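Your Phone Should Last Longer Than Its Updates

12 Feb 2018

My phone is four years old. The screen is fine, the speaker is fine, and the battery gets me to the evening if I leave the brightness alone. Last December it stopped getting security updates. There was no message on the phone to say so. I found out from a support page on the maker's website, where my model had been moved from one list to another.

I think this is a bad way to sell phones, and I think buyers have been too patient with it. We have come to accept that a phone is finished when the maker says it is, even when every part of it still works. We would not accept that from a cooker.

What an update does

There are two kinds of update and people mix them up. The first kind is the new version of Android, with a new look for the notifications and a settings menu that has been moved about again. I can live without that. Most people I know would pay to be left alone by it.

The second kind is the security patch. It changes nothing you can see. It closes holes that somebody has found in the software, and once a hole has been made public, any phone without the patch is easier to break into than it was the day before. A phone that has missed a year of patches looks the same as it always did. You still do your banking on it.

When a maker says it has "ended software support", it means both kinds. I would like the two to be split. Stop the new versions after two years if you must, and tell me so. Keep the patches going for at least five.

The case for the makers

I have heard the makers' side from somebody who used to work on it. Wekesa Makori spent a few years testing updates for phones sold through networks, and he told me that the work is slower and duller than customers think. Google publishes the fix. The company that makes the processor may have to change its own part. The phone maker has to fit all that into its own version of Android, and the network may then want to test it before it goes out. If one step fails, it all goes back.

He also said that cheap phones make very little money, and that by the third year there may be one person left in the building who knows the model well. I believe him. It is a fair account of why the job is hard.

It does not excuse selling the phone without telling anyone how long the job will be done for. If the support costs money, put it in the price. I would pay a bit more for a phone with a date printed on the box. At present I can find out how many megapixels the front camera has in ten seconds, and I cannot find out when the last patch will come at all.

The shop does not know either

I tried asking. I went into two phone shops and one supermarket and asked at each counter how long a particular handset would be updated. The first assistant said "for life". The second said two years and then said that was the guarantee. The third was a young man who looked it up on his own phone, could not find it, and told me so, and I would sooner buy from him than from the other two.

None of this is the fault of people behind a counter. The information has not been given to them. Petrol use is on the card in a car showroom and the energy rating is on a fridge. A last update date would fit on a sticker.

Doing it yourself

Whenever I complain about this, somebody tells me to unlock the phone and put a different version of Android on it. I have done that, twice. The first time I used a build called Brarnska on an old handset, and it ran better than the software it came with. The second time I used Tanui on a tablet, lost the camera for a month, and got it back with a fix that one person had posted on a forum thread 70 pages long.

I am grateful to those people. They give their evenings to keep other people's phones going. But it is no answer for most owners. You have to unlock the bootloader, and on many models the maker won't let you. You wipe the phone in the process. Some banking apps will refuse to run afterwards. If you pick the wrong file for your exact model, you may have nothing that will start.

Faraji Mwakalinga, who repairs phones near the station and has fixed two of mine, keeps a drawer for handsets that owners have brought in after trying it. He can rescue most of them. He charges very little and he does not tell people off, but he would rather they came to him first.

There is also the matter of trust. When I install a build from a forum I am taking the word of a stranger with a nickname. I have been lucky with my strangers. I would not put my mother's phone in their hands, and her phone is older than mine. 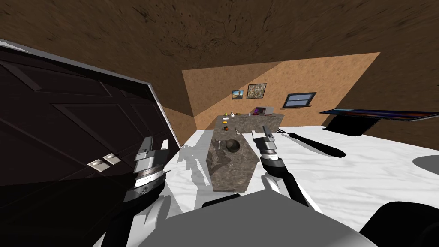

The apps go next

Once the updates stop, the apps begin to follow. It takes a while. On my phone the first to go was Utville, a bus times app I used every morning. One day it asked to be updated, and the new version would not install on my version of Android. The old version carried on for a few weeks and then showed a blank page.

I wrote to the people who make it and got a polite answer. They have a small team and cannot test on everything. Again, a fair account. But add up all the fair accounts and what you get is a working phone that does less each month, and an owner who ends up in the shop.

The reviews of the app were full of the same complaint. There were 3,852 of them when I looked, and the recent ones were mostly from people with phones like mine, giving it one star and blaming the wrong company.

What speeds things up and what doesn't

A slow phone is the other reason people give for replacing one, and here I think owners are sometimes too quick. Before you spend anything, look at the storage. A phone with hardly any room left will crawl. Move the photos off, clear out the apps you have not opened since last summer, and restart it.

Do not install a "booster" app. I tried one called Misusance, which promised to clean the memory and cool the processor. It put an advert on my lock screen and closed the apps I was using, which then had to start again from nothing. Android looks after its own memory well enough. The phone was quicker the minute I removed it.

If the battery is tired, replace the battery. On my phone that meant heating the back to loosen the glue, so I paid Faraji to do it. The first smartphone I owned had a back that came off with a thumbnail, and I still think that was the better design. I am told the glue keeps the water out. I have never dropped a phone in water and I have worn out several batteries.

After that, a factory reset is worth an afternoon. Back up first, and check the backup by opening something from it on another machine. Write down which account the phone is signed in to, or you can be locked out when it starts up again.

What I would like to see

A date on the box, for security patches alone. It should be the earliest date on which they might stop, counted from when the model goes off sale and not from when it was launched. Plenty of people buy a phone at the end of its run because it is cheaper, and they lose a year or more of support without being told.

A message on the phone when the last patch arrives. One line would do. The phone manages to tell me about themes and wallpapers, so it can manage that.

And when the maker has finished with a model, the bootloader should be opened to anyone who wants it. If a company has no more interest in looking after the software, it has no good reason to stop other people from having a go. Some makers already allow this, with a form and a warning. The rest should be made to.

Google has been working on the plumbing. Project Treble, which came in with Android 8, separates the main system from the parts that belong to the hardware, and it ought to make updates less work for the makers. I hope it does. It does nothing for phones already in people's pockets unless the maker goes back and adds it, and I doubt many will. Less work is also only useful if somebody still means to do it.

For now I have taken the banking app off my old phone and I use it for calls, maps and the radio. I have been looking at new ones. I have a list of three, and I have written to all three makers asking when the patches will stop. One has replied, to say that my question is important to them.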